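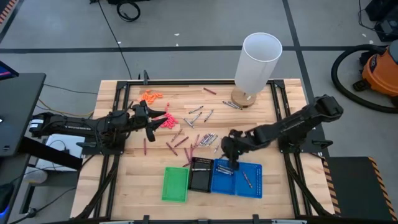
Subject: Re: [dullitach-players] August ladder reset

Thảo Hồ wrote:
> Does the reset wipe team ratings too, or only solo? We have 1191 points
> and a match against Rinov on the first night.

Only solo. Team ratings carry over, so you keep the 1191.

Solo players all go back to 551, and placement is 8 matches again. Map veto stays as it was – two bans each, then the lower seed picks.

Your Rinov match starts at 7 pm server time. Lâm Giáp has the lobby password. Roster changes go to me before then.

Ivana Zúñiga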